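3.2 Cloths on shared desks

The second group of objects we recorded was cloth: towels, rags and dusters that had come to stay on a desk.

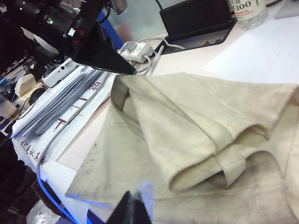

Figure 4. A cream-colored cloth on a desk, spread flat along one edge and folded back on itself toward the other, with grayish smudges. Laptop, power adapter, papers and a water bottle share the surface.

We visited 60 desks in two buildings, which we call Marinho and Sandier after the streets they stand on. Visits began in September and the last was made on 16 October 2021. At each desk we asked the main user to leave everything as it was, and then talked through the surface with them, starting from the side nearest the chair. The full inventory came to 1,003 objects, not counting loose sheets of paper, which we treated as piles.

Cloths were hard to place in the coding scheme we had taken over from the Wemon pilot. That scheme sorts desk objects into tools, supplies, personal items and waste. A cloth could be any of these in the course of one week. Users told us that a towel brought in to dry a cup was later used to wipe the desk, then put under something that scratched, and after that simply left. Salvador Guerreiro, who did most of the coding in Sandier, began by marking cloths as supplies and changed to a separate code after 6 visits. We went back and recoded the earlier desks to match.

We also noted the state of each cloth, using three terms. "Laid" means spread flat over most of its area. "Put up" means folded or rolled with matching edges. "Dropped" covers everything else. Many cloths fell between the terms. The one in Figure 4 is flat at its lower edge but bunched into loose folds at the upper right, with a rolled fold near the center. We coded cases of this kind as dropped, on the grounds that no edge had been brought to meet another. A second coder disagreed on several of them, and we return to this in Section 5.

Dirt was a poor guide to whether a cloth would be kept. People described smudged cloths as "the desk one" or "the old one" and had no plan to wash or replace them. Clean cloths were more likely to be moved when space was needed. One user in Marinho said she would not put a clean towel near her cables, but a marked one could go anywhere — it had already been spoiled for other uses.

The position of cloths followed the position of paper. Where paper had taken over one side of a desk, the cloth tended to lie in the working area in front of the chair, and users lifted it or pushed it back when they needed to write. Only 2 users gave the cloth a fixed place, in both cases a hook under the desktop. The Zurado storage trays supplied in both buildings were used for pens and chargers, and we found no cloth in any of them.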